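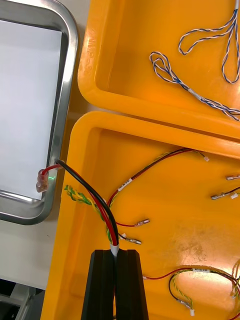 Gruvley Automation Lab
Apr 8, 2018

The Gruvley Automation Lab has completed the first round of its gripper comparison for wire harness handling. A summary follows in this thread.

Two parallel-finger grippers were tested: the Fekine, with flat steel fingertips, and the Romaniuk, with a softer molded pad. Both were mounted on the same arm and run from the same Esora controller.

The task was to pick one harness from an orange tray, lift it clear of the others and place it in a steel tray. Each gripper made 1,095 attempts.

Harnesses are difficult parts. The branches point in different directions, the twisted pairs spring back, and a crimp terminal on a thin wire will catch on almost anything in the tray.

Best results came from gripping the bundle at the sleeve, close to the point where the branches separate. Grips taken farther out on a single wire were stopped by the operator and recorded as failures.

The Fekine closed more firmly and held its position during the move. The Romaniuk was gentler on insulation but allowed the bundle to turn between the fingers – most often when the heavier wires hung to one side.

Tangled picks, in which a second harness came up with the first, numbered 134 for the Fekine and nearly the same for the Romaniuk. The lab considers this a question of camera view and grasp planning, and will treat it separately.

The wrist camera performed well in general. Glare from the tray floor led to 68 missed detections across both runs. A matte tray liner is on order.

The second round is planned for May and will use the same trays, with narrower fingertips on both grippers. Suppliers wishing to submit a fingertip design may contact the lab office.

Print this thread | E-mail this thread
Filed under: Robotics, End Effectors, Test Notes

Recent items
Esora controller: notes on setup and cabling
Wrist camera mounting, revised
Tray liners under shop lighting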